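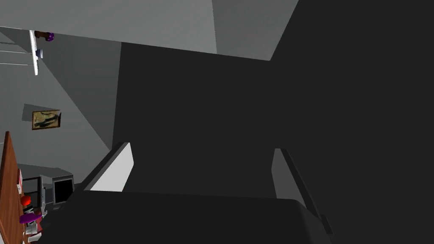 ## Nov 7, 2025 – sim kitchen, tidy-the-counter task

Wrist view. Gripper empty, counter way over at the left. Red thing and the purple one are both in view, which is more than I got before lunch.

Question Sabina keeps asking me, so writing it at the top: can it clear a counter yet? No. Can it clear one object off a counter, if the object is alone and roundish? Mostly.

**Setup**

- Tamuno planner, new weights, same room layout as in March
- 20 layouts, shuffled
- time limit 300 s per layout, was 700, Aranka wanted it cut down
- started the arm turned away from the counter on purpose, so it has to go find the work

**What happened**

Finished 17 of the 20 if "finished" means at least one item in the bin. Only four if it means counter clear. We need to pick one and stick to it, the Gorkport people are using the strict one and our numbers look silly next to theirs.

Slow part is the looking. Arm swings round, wrist camera is nearly all gripper, planner gets a sliver of room and has to decide from that. It tends to stop with the view tilted hard over and sit there thinking. A person would just lean back. Sabina says add a second camera up high, I say fine but then it's not the same problem as the real kitchen at Munonitz, where there is no good spot to mount one.

Grasping itself ok. Round things good. Long things lying flat are bad – fingers come down across the wrong axis and push it along the wood. Boxes depend on which side is facing.

Also the monitor. It stands close to the work and twice the path went right thru it. Collision was switched off on that mesh (my fault, left over from the screen wiping test). Back on now. Threw both of those runs out and redid them, the 17 is after the redo.

**Rendering**

Flat gray everywhere. Ceiling and walls are so close in tone that the depth guess gets confused at the seams. Colors on the small items are strong, so picking those out is easy, probably too easy. A real counter has crumbs and a gray dish towel on it. Asked Aranka for the Kanness textures, she has them on the old drive somewhere.

**Chores list, where I'd put us today**

- one item to bin: yes, slow
- full counter: no
- wiping around things: no, hasnt been tried since March
- putting things back on a shelf: picks ok, lets go too early
- shop bench, parts to tray: better than kitchen, the parts are all alike

Aranka thinks bench work gets there first by a long way and we should stop pretending about kitchens. I half agree.

**Next**

- [ ] rerun with arm starting square to the counter, see how much of the time is just searching
- [ ] grasp angle for long items
- [x] monitor collision
- [ ] strict score in teh log by default
- [ ] ask Munonitz again re: camera mount, even a clip on the cabinet door would do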